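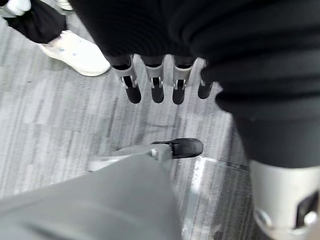
*Cerkance carpet, streaked grey. Light grey, mid grey and charcoal.*

The Cerkance bedroom range covers the floor and the bed. Everything is sold separately, so you can order the carpet without the bedding, or just a spare pair of pillowcases.

**Range number:** 2629

## Carpet

The streaks are long and uneven, and no two stretches match. Most customers lay it with the bands running away from the door. In a room with a large window we suggest looking at a sample by daylight first, as the charcoal looks darker under a lamp.

- Carpet width: 400 cm
- Cut to length at Ferkurthorpe
- Vacuum as normal, blot spills with a plain cloth

## Bedding

The duvet cover is plain white. The pillowcases are checked in pale cream and a muted grey-purple, and are sold in pairs. Fold the duvet back along one side if you want more of the check to show.

- Wash at 40 degrees, checks and white together
- Iron on the back while still slightly damp
- Creases from the packet drop out after a wash or two
- Pillows and duvet not included
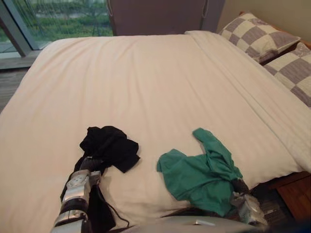

## Ordering

Samples of the carpet and the check are free. Ask for Nayeli Gallegos at the Ferkurthorpe counter, or write to us with the range number. The king size cover is out of stock until September. Orders for carpet placed by 24th July will be cut first.

Returns are accepted on unopened bedding for 19 days. Cut carpet can't be returned.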